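Speaker notes: Quieter Rooms in Older Public Buildings
Presented for the Skutville Building Services Office
Session begins at 10:30 a.m. Speaking time is 25 minutes, with questions at the end.

Slide 1. Welcome
Thank the hosts and the county library system. State the purpose of the session: to report on the room noise survey carried out in public buildings in Skutville and Vostia, and to set out what the office recommends for the next budget period.
Remind attendees that the full report is available at the registration table. The tables in the report are numbered differently from the slides.

Slide 2. Why the survey was carried out
The office received 368 written comments on building conditions during the last reporting period. Of these, 95 concerned noise. Heating and parking drew more comments, but noise was the only subject on which the office had no measurements of its own.
Most of the noise comments came from three kinds of rooms: meeting rooms, reading rooms, and public counters. Staff at the Vostia permit counter reported having to ask visitors to repeat their names and addresses.
Pause here. Many people in the audience will have worked in such a room.

Slide 3. Two separate problems
Explain the difference between sound that comes into a room and sound that stays in it. The first is a matter of doors, windows, ducts, and gaps. The second is echo, which depends on the surfaces inside the room. Treatments for one do very little for the other.
Give the Skutville reading room as the case to remember. Heavy doors were installed there at considerable cost, and complaints continued at the same rate. The trouble was echo from the ceiling and the long north wall.

Slide 4. How the rooms were measured
The survey covered 175 rooms. Each was measured empty and then again during normal use. The clap test was used only as a first check and does not appear in the results.
If asked about equipment, refer to Appendix B. Do not go into calibration during the talk.

Slide 5. Results
Meeting rooms performed worst. Rooms with carpet did better than rooms with hard floors, although the difference was smaller than expected. Ceiling height mattered more. Rooms renovated with flat drywall ceilings in place of the older perforated tile scored lowest of all.
Note that the Vostia annex was under repair during the survey and is left out of the totals.

Slide 6. Recommended treatments
First, restore sound-absorbing ceilings wherever ceiling work is already planned. Second, add wall panels in meeting rooms, beginning with the wall that faces the main speaker. Third, replace worn door seals. The seal replacement can be done by in-house crews.
The panel product tested was Skorkel, a pressed cork board supplied in natural and painted finishes. It was installed in two rooms on a trial basis. The results were good for voices and weaker for low sounds such as fans and traffic. The office does not endorse a single supplier, and other cork and felt products will be accepted at bidding.
Cost for an average meeting room is $700 in materials. Labor is listed separately in the report.

Slide 7. Bare walls
Long stretches of smooth, unbroken wall send speech back into the room. Painting does not change this. Before any order is placed, the building manager should record which walls are bare and which already carry shelving or curtains, as filled shelves do part of the work.

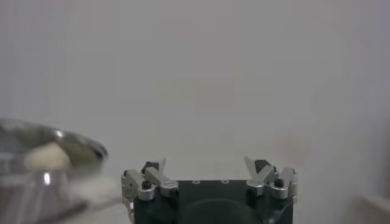 Wilmer Echeverri wrote in response to the draft of this talk that panels should not be ordered until furniture plans are final, as one branch had paid for panels that were later hidden behind cabinets. The office accepts the point. Step 2 of the ordering procedure now calls for a signed furniture plan.

Slide 8. Experience elsewhere
Mention briefly the visit to Cáceres, where the delegation toured older stone buildings now used as public offices. Heavy curtains and upholstered benches were used where nothing could be fixed to the walls. The same approach may suit the Skutville courthouse, where the plaster is protected.

Slide 9. Schedule
Building managers should return the wall record by the end of July. Orders will be grouped by building. Requests received after that point will be held for the following round.

Slide 10. Questions
Take questions from the floor first, then the written cards. Questions about individual leases should be directed to the property desk.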